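**Whole-body balance during bed tasks: first results from Woravine**

The Judo controller has finished its first full round of trials in the Woravine bedroom. The question was a narrow one: can a humanoid reach well out over a mattress without taking a corrective step? Most of our earlier failures came from that step. The robot leaned, the planner decided it was about to tip, and a foot moved to where there was no room for it.

Judo handles the reach and the balance as one problem. The older Michalski baseline plans the arm first and then asks the legs to cope with the result. Judo lets the hips and knees move while the arm is still being planned, and it is charged a cost for every bit of weight that shifts toward the edge of either foot. It plans over a window of 2 seconds and starts over at every control tick.

We ran 356 reaches with each controller, using the same targets in the same order. With Michalski, 123 of them ended in a step or a stop. With Judo the number was 83. Most of the gain came from targets near the pillows. Reaches low along the side of the mattress improved very little, and we think the knee limits are to blame.

All of this was done with the robot standing on a raised wooden platform against the long side of the bed. Working from that height shortens the downward reach but leaves much less room for the feet, so a bad step costs more than it would on the parquet.

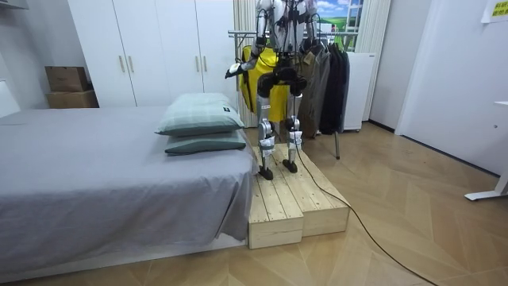 The numbers come with two limits. Targets were given to the controller as positions, so no vision was involved, and contact with the bedding was not scored. A gripper that reaches the right point above a pillow still has to pick it up, and Judo has no model of soft objects.

That part falls to Mimon, our grasping module, which has so far been run only on a fixed arm. The two will be joined in the next round, starting in April with pillows and moving on to sheets if the pillow trials hold up. We will also repeat the low reaches with a deeper knee bend allowed. Trial logs for both controllers are in the shared project folder, sorted by target.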